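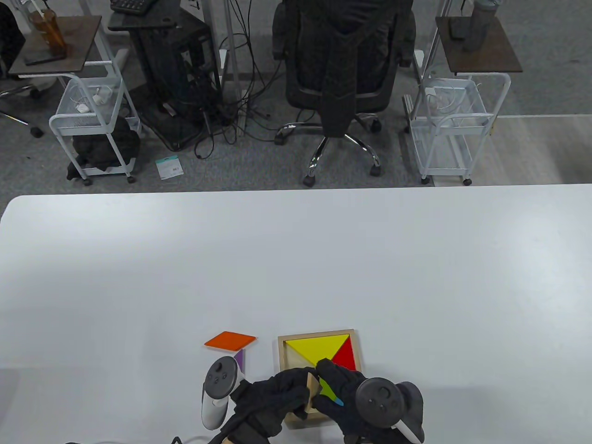 Skidard Handschuh-Set mit zwei Controllern, Arbeit am Tangram-Brett

Skidard — Aufnahmeset für beidhändige Manipulation

Artikelgruppe: Datenerfassung / Lernen aus Demonstration
Hersteller: Prilard
Status: lieferbar, Konfiguration auf Anfrage

Kurzbeschreibung

Skidard ist ein Set für Forschungsgruppen, die beidhändige Demonstrationen ohne Roboter aufnehmen möchten. Die Person arbeitet mit den eigenen Händen am Tisch, trägt dabei Handschuhe und führt an jeder Hand einen Controller mit. Aus dem Controller kommt die Pose des Handgelenks, aus dem Handschuh die Beugung der Finger. Eine Kamera am Kopf nimmt das Bild dazu auf. Alle drei Datenströme werden mit derselben Uhr gestempelt und liegen nach der Aufnahme in einer gemeinsamen Datei.

Das Set ist aus einem Forschungsprojekt entstanden, in dem wir die Frage untersucht haben, wie viel Fingerinformation eine Regelung für feine Einlegeaufgaben wirklich braucht. Die Methode und die Ergebnisse sind weiter unten kurz zusammengefasst, denn viele Anfragen beziehen sich genau darauf.

Lieferumfang

Zwei Handschuhe, schwarz, links und rechts
Zwei Controller mit Halterung für den Handschuh
Kopfkamera mit verstellbarem Band
Aufnahmesoftware Ellery, Lizenz für einen Arbeitsplatz
Referenzaufgabe Tangram: Holztablett mit farbigen Teilen
Kalibrierplatte und gedruckte Anleitung (Deutsch, Englisch)

Der Rechner gehört nicht zum Lieferumfang.

Referenzaufgabe Tangram

Für den Vergleich zwischen Laboren empfehlen wir die Tangram-Aufgabe. Die Teile liegen zu Beginn neben dem Tablett und werden nacheinander eingelegt. Die großen Dreiecke sind dabei die leichteren Teile. Schwieriger ist das Parallelogramm: Es passt nur in einer Orientierung, und eine Person dreht es meistens schon in der Luft zwischen den Fingern. Solche Bewegungen sieht man in der Pose des Handgelenks fast nicht, in den Fingerdaten aber sehr deutlich.

Eine Episode beginnt mit beiden Händen flach auf dem Tisch und endet in der gleichen Haltung. Die Reihenfolge der Teile ist frei. Wir haben am Anfang eine feste Reihenfolge verlangt und sind davon wieder weggegangen, die Bewegungen wurden damit zu steif.

Methode

Die Regelung wird in zwei Stufen trainiert. Die erste Stufe lernt aus Kopfbild und Handgelenkpose eine grobe Bahn für beide Arme. Die zweite Stufe bekommt zusätzlich die Fingerdaten und korrigiert die letzten Zentimeter vor dem Kontakt. Die Zuordnung von der menschlichen Hand auf den Greifer geschieht mit der Bibliothek Plomisness, die im Set enthalten ist und auch einzeln verwendet werden kann.

Der Datensatz zum Projekt umfasst 2936 Episoden, aufgenommen an mehreren Tischen. Für die Auswertung haben wir 400 Episoden zurückgehalten, diese wurden im Training nicht verwendet. Auf dem Roboter wurden danach 113 Versuche gefahren, davon waren 110 erfolgreich. Als erfolgreich zählt ein Versuch nur, wenn alle Teile bündig im Tablett liegen. Bei den drei anderen ist jeweils ein Teil auf dem Rand liegen geblieben.

Ohne Fingerdaten, also nur mit der ersten Stufe, kam der Roboter ebenfalls bis zum Tablett, verkantete aber die kleineren Teile. Nachdrücken half selten. Wir möchten dazu anmerken, dass die Versuche mit nur einem Greifertyp gemacht wurden; für andere Greifer können wir zurzeit keine Aussage geben.

Hinweise für den Aufbau

Der Tisch soll hell und matt sein und so groß, dass die Unterarme bequem darauf Platz haben. Kabel der Handschuhe bitte zum Körper hin führen, sie bleiben sonst an der Tablettkante hängen. Die Handschuhe sind in drei Größen erhältlich; ein zu großer Handschuh verschlechtert die Werte am Daumen mehr als an den anderen Fingern.

Vor jeder Sitzung ist eine Kalibrierung notwendig — Faust, offene Hand, dann jeder Finger einzeln gegen den Daumen. Wird der Handschuh zwischendurch ausgezogen, muss man sie wiederholen.

Das Bild der Kopfkamera zeigt immer auch den Raum hinter dem Tisch. Ellery bietet eine Maske für diesen Bereich an, sie ist in der Grundeinstellung ausgeschaltet. Wir trainieren ohne Maske.

Bekannte Einschränkungen

Wenn ein Controller den anderen verdeckt, kann die Pose kurz springen. Die Software markiert diese Stellen, löscht sie aber nicht. Kräfte an den Fingerspitzen werden nicht gemessen. Unter macOS läuft Ellery nur zum Ansehen der Aufnahmen.

Bestellung und Kontakt

Bitte geben Sie bei der Anfrage die Handschuhgröße und den geplanten Greifer an. Bestellungen, die bis Ende Oktober eingehen, liefern wir im November aus.

Technische Fragen und Datensatz: Pierina Benedetti
Angebote und Leihgeräte: Jamie Penrose

Stand dieser Seite: 18.10.2024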